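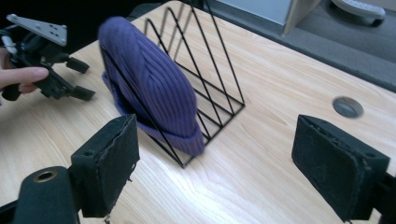 Slide 1. Gorro de malha roxo, dobrado, na primeira ranhura de um suporte de arame para pastas.

Bom dia a todos! (Esperar que a fila do café se sente.) Começar logo pelo gorro, sem biografia. Perguntar à sala: quem tem em casa um organizador de pastas que já não segura pasta nenhuma? Deixar levantar os braços.

Contar a história da Jistosach: a loja fechou o escritório em outubro, sobraram 30 suportes destes e eu trouxe-os todos para casa no carro, encantada. São arames dobrados em triângulo, uns atrás dos outros, e cada intervalo é um lugar para qualquer coisa mole que se dobre. Gorros, luvas, cachecóis finos, até meias grossas!

Dizer devagar: a malha gosta de ar. Numa gaveta cheia, o gorro que queremos está sempre no fundo. De pé, em fila, vê-se a cor de cada um e tira-se só aquele.

Como dobrar (fazer com o gorro que levo no saco, sem pressa):
Virar a dobra da barra para fora e alisar com a palma da mão.
Dobrar ao meio no sentido das nervuras, nunca contra elas.
Encaixar de lado, com a barra toda para a mesma ponta.
Se ficar uma prega pendurada por baixo do arame, puxar de leve para cima. Não esticar.

Passar à outra maneira, que é a minha preferida para a entrada de casa. 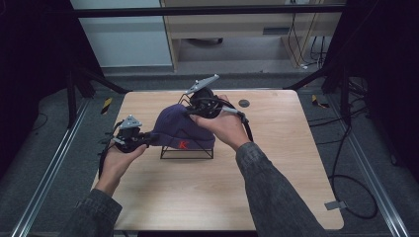
Slide 2. O gorro pousado por cima do arame, com a barra virada para a frente e o K vermelho à vista.

Aqui o suporte passa a ser quase uma cabeça. A copa fica arredondada e a malha não ganha vinco. Falar do K bordado: adoro estes pormenores pequeninos, e pôr a barra para a frente é dar-lhes palco. Numa família grande, uma inicial em cada gorro acaba com as discussões da manhã (contar a dos meus sobrinhos, se houver tempo).

Números, só de passagem: na feira de Venomholm montámos a banca inteira assim, 345 peças de malha em cima de arame, e mais de 100 pessoas perguntaram onde se compravam os suportes. Fiquei tão contente que me esqueci de vender gorros.

Aviso prático: ver as pontas do arame com o dedo antes de pousar lã. Uma ponta áspera puxa um fio e lá se vai a tarde.

Última parte: a mesa. Gosto de trabalhar em madeira clara, com o veio à mostra, porque o cotão escuro vê-se logo. Também se vê tudo o resto, riscos e traços finos incluídos. Limpar com pano macio, ir no sentido do veio, espreitar o tampo contra a luz. 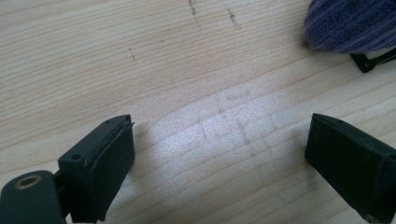
Recep Altıntaş discorda do pano: diz que na madeira clara passa primeiro uma borracha branca, das da escola, sem carregar, e que só depois limpa o pó, porque o pano sozinho espalha a grafite pelo veio.

Experimentei e fiquei rendida. Levar duas borrachas para passar pela sala. Abrir às perguntas e lembrar que os suportes que sobram estão na mesa da Mondex, junto à porta, para quem quiser levar um.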